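Forum > Simulation and Offline Testing > Grippers > Fingers drift open during wrist moves

Fingers drift open during wrist moves (sim only)

Ese Ogunleye

I have a fault I can't pin down. We run a two-finger parallel gripper in simulation before anything goes to the real cell. The arm model came from Jondeo and the gripper model from Cernport, and they were joined by someone who has left the company.

The pick itself is fine. The fingers close, the force reading settles, and the arm lifts. When the wrist starts to turn, the fingers creep apart and the part drops. It happens at full speed nearly every time. At 13 percent speed I have not seen it once. 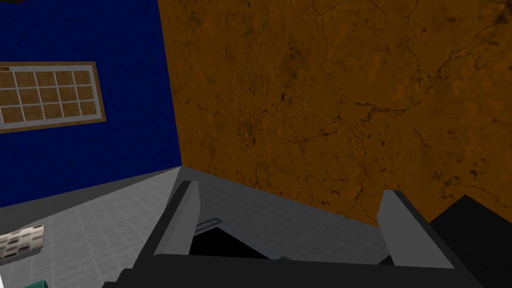

I have already swapped the part for a plain box and raised the friction on both finger pads. Neither made a difference. The commanded finger position in the log never changes, only the measured one does. The force limit on the finger joints is 200, which I took from the old config file. I don't know what units the old file used.

The real gripper has not done this, but we have not run it with this wrist move yet and I don't want to until I understand the fault. Is this a physics problem or could the hardware do the same thing?

Sheldon Boychuk

Simulators drop things. Turn the time step down and see if it goes away. I had one that threw parts across the room and a smaller step cured it.

Mylene Bañez

The time step is worth a try, but I would look at the joint between the arm and the gripper first. When two models are joined by hand, the mass of the gripper body often gets left at a default value. If it is far too heavy or too light next to the fingers, the solver struggles as soon as the wrist speeds up. That would fit with it being fine at low speed.

Do these in order, one change at a time:

Print the mass and inertia of every link past the wrist and compare them with the data sheet.
Check that both fingers are driven. In some models one finger is driven and the other only follows it – if the follower link is soft, it can be pushed open while the command stays put.
Log the force on each finger during the turn. If either one sits flat at the limit, the limit is your fault.
Then change the time step.

On the stiffness setting, ours was 2,000 after we fixed a similar thing on the Brollau cell. Don't copy that without checking your units.

As for the hardware, I would not assume it is safe. A real gripper can lose its grip in a fast turn too. Keep people outside the guard and run the move slowly with no part first, then with a soft one.

Ese Ogunleye

Thanks. The second finger was only following the first, and the link was very soft. I drove both and the creep is mostly gone. There is still a small jump at the start of the turn, so I will go through the masses next – I have not touched the time step yet.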